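Company > Newsroom > Press releases

We use cookies to keep this site working and to see which pages get read. You can change your settings at any time.

Busto opens its kitchen planning software to outside labs

Version 5 of the Duvulau planner adds live replanning, a plain-text task log and a simulated kitchen that anyone can load and run

GRERNACH, June 17, 2021 – Busto today released Duvulau 5, the newest version of its task and motion planning software for two-handed robots, along with the simulated kitchen its own developers use every working day. Both are free for university labs and teaching programs, and the kitchen comes with the source files for every object and surface in it.

Duvulau takes a short goal, such as "put the food on the white plate," and works out the steps between here and there: which hand should reach, which way it should approach, where it needs to wait so the other hand can get past, and what to do if the object isn't where the last plan said it would be. Earlier versions did all of this before the first motion began. Version 5 keeps planning while the hands move, so a change on the counter can change the rest of the plan without a restart.

"We've wanted this since the very first prototype," said Tshepo Sithole, who leads the planning team at Busto. "You'd watch the old planner carry out a perfectly good plan for a kitchen that had changed two seconds ago, and you'd just sit there yelling at the screen! Now it notices. It's a lot more fun to work with, and I think people who teach with it are going to feel that right away."

The kitchen looks simple and is surprisingly hard to plan in. There's a sink in the middle of the counter, a plate on each side of it, a shelf overhead, and a tall faucet standing right where a hand would like to travel. Food items are swapped in and out between runs, so the planner can't lean on having seen the same layout before. The release includes 19 starting layouts and 700 recorded runs, good ones and bad ones together, each with its full log.

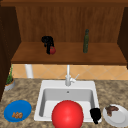
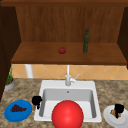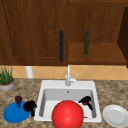 The simulated kitchen in Duvulau, with the sink between a blue plate and a white plate. The food differs from view to view; the second has grapes on the blue plate.

What's new in version 5

Live replanning is the big one. The planner now checks its picture of the counter against the simulator many times during a reach and repairs only the part of the plan that no longer holds. If one hand's path is blocked, the other hand can keep going. In the old version both would stop, and a user would often have to clear the task and type it in again.

The second change is the task log. Every choice the planner makes is written out as a line of ordinary English, with the time, the hand, the object and the options it turned down. Students can read it in any text editor. Sithole's team added it in April for their own use, after a long hunt for a bug that sent the left hand the long way past the faucet, and it has stayed switched on ever since.

"I read those logs over coffee now," Sithole said. "There's a line that says 'right hand chosen, left hand would cross the sink,' and when you've spent years digging numbers out of a debugger, a line like that feels like a present."

Object perception has been rewritten as a separate module. Labs that already have their own vision code can plug it in by filling out one settings file. Labs that don't can use the module that ships with the kitchen, which reads object names and positions from rendered views. A "perfect vision" switch skips that step and hands the planner the true positions straight from the simulator (very handy for finding out whether a failed grasp started with the planning or with the seeing).

Smaller updates include a faster collision checker, a slider for how much clearance the hands should keep from the counter, and a replay tool that can step backward through a run. The replay tool can also branch: stop a run anywhere, change the layout, and let the planner take it from there.

Tested first at Adams

The robotics teaching lab at Adams College has been running early builds through the spring term. Its students wrote several of the starting layouts and reported a long list of rough edges, nearly all of them fixed in the final release. One student suggestion, a warning when two objects have been given the same name, made it into the software within a day of being sent in.

The lab will use Duvulau 5 in its introductory planning course this fall. Course notes and exercises will be posted alongside the software for other instructors to borrow, rearrange and improve.

Known limits

Duvulau 5 plans for rigid objects. Cloth, liquids and anything that changes shape when squeezed are outside what it can handle today, and the food items in the kitchen are all modeled as solid pieces. Cabinet doors can be opened and closed by script, but the planner doesn't yet choose to open one by itself. Work on doors and drawers is under way, and Busto plans to share early builds with labs that ask for them.

The software has so far been tuned in simulation. Settings for physical arms are included as a starting point, and users should expect to adjust speeds and clearances for their own equipment before running anything near people.

Availability

Duvulau 5 can be downloaded from the Busto website. The planner runs on an ordinary desktop computer, and the kitchen needs a graphics card only if the rendered views are turned on. Existing users can bring over their version 4 task files without changes, although custom perception code will need the new settings file described above.

Busto will hold an open online session for new users shortly after release, with Sithole and members of the planning team taking questions and working through a few of the harder layouts live. Sign-up details are on the download page.

About Busto

Busto makes planning and perception tools for robots that work with their hands. The company is based in Grernach, and its team of 19 includes software developers, roboticists and former teachers. Duvulau is its main product and is used in teaching and research labs.

Press contact: Busto Press Office, Grernach. Interviews with the planning team can be arranged on request.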